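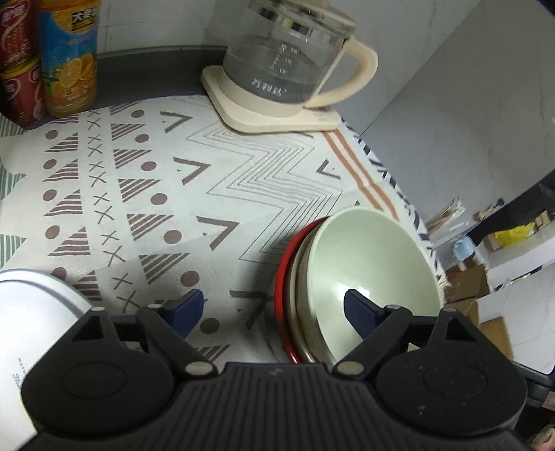 Most of the bowls sold at the Tredwood pottery market come from one kiln, and the kiln belongs to Lovisa Rustad. She bought it in April four years ago from a school that was closing its art rooms, and had it trucked to a former feed store on the Skjelbred road.

Rustad trained as a bookkeeper and still does the accounts herself. A full load is 30 bowls. Firing takes a night and most of the next day, and the power bill decides how often she can run it. Last year she sold 1107 pieces, most of them bowls, a few of them plates she would have liked to keep.

Her glazes are plain. She mixes them in buckets from powders ordered through Hamitz, a supply house two counties over, and writes each recipe on a card. Pale greens sell best in spring. Reds are harder – the color shifts if the kiln cools too quickly, and a whole shelf can come out brown.

"People ask if they can go in the dishwasher," she says. "Yes. I put mine in every night."

The market started with a handful of tables outside the library and now fills the parking lot. On a good morning it draws 400 visitors. Rents in town have gone up and two other potters have moved away, so Rustad has begun teaching an evening class in the back of the feed store. Students pay for their clay and share the firing cost.

She has turned down one offer to supply a restaurant – the order was too large for one kiln. A second kiln would need new wiring, and the electrician's quote is still on her desk.

Last updated: Aug 9, 2021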